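# Rotetti (disk imaging utility)

**Rotetti** is a free command-line program for making and restoring byte-for-byte images of hard disks, memory cards and USB sticks. It runs on Windows and Linux. The program is best known for its handling of drives with unreadable sectors, which it skips on the first pass and returns to later. Its image format, also called Rotetti, is read by a few other tools.

## History

Rotetti began as a set of scripts for copying old office disks before they were thrown out. The scripts were rewritten as a single program after the original version proved too slow on drives connected over USB. The first public release could copy a whole disk to a file and write it back, but had no compression and no way to resume an interrupted job.

Resuming was added in the second major version, together with the map file described below. The third version, released on 17 October 2018, changed the default image format and dropped support for floppy drives. Users who still need floppy support are directed to the last release of the second version, which remains available for download but gets no fixes.

## Operation

Rotetti reads a source drive in blocks of 200 sectors. If a block is read without an error, it is written to the image and marked as done in the map file. If an error comes back, the whole block is marked as failed and the program moves on. Once the end of the drive is reached, Rotetti goes back over the failed blocks one sector at a time.

The map file is plain text and can be opened in any editor. Each line gives a starting sector, a length and a status letter. Deleting the map file does not damage the image, but the program can then no longer tell which parts are complete and will start again from the first sector.

By default a bad sector is tried three times. The number can be changed with the `--retry` option, up to a limit of 80. High values are seldom useful on a drive with mechanical damage and can take days to finish.
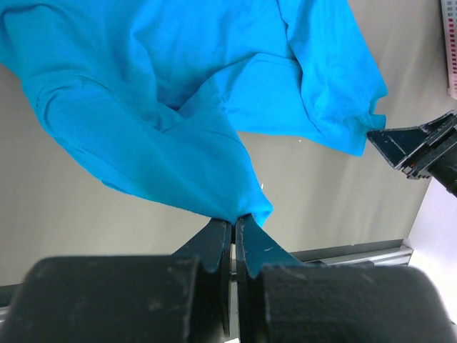
Restoring works in the same way in the other direction. The target must be at least as large as the source, and its contents are overwritten. Rotetti asks for the target's serial number to be typed in before it writes anything, unless `--force` is given. Sectors that were never recovered are filled with zeros on the target and listed in a log.

## Image format

A Rotetti image has a short header, a block table and the data. Empty blocks are left out and take up no room beyond their entry in the table. Each block has its own checksum, so damage to one part of an image doesn't prevent the rest from being restored. Images can be split into volumes for storage on FAT32 drives, where a single file must be smaller than 4 GB.

Compression is optional and off by default. An uncompressed image can be converted to a raw file with the `export` command and then mounted with ordinary system tools. Encryption is not supported.

## Related programs

Perkeck is a graphical front end for Rotetti on Windows. It shows the map file as a colored grid and offers the most common options as check boxes. It is developed separately and usually lags one version behind.

Cuadros reads Rotetti images and lists the files inside without restoring them. It understands FAT, NTFS and ext4 file systems. Galitz, an older imaging program, can import images made by the second version but not those made by the third.

## Limitations

Rotetti can't image a Windows system drive while Windows is running from it, and has to be started from a separate boot stick in that case. Drives in a hardware RAID set are seen only as the controller presents them. The block table holds no more than 3000 volume entries, a limit that mainly affects users who choose very small volume sizes.

On solid-state drives, restoring an image writes to every sector, including those that were empty on the source. The `--skip-empty` option avoids this, but should only be used on a target that has already been erased.

## See also

- Disk cloning
- Data recovery
- Bad sector
- Master boot record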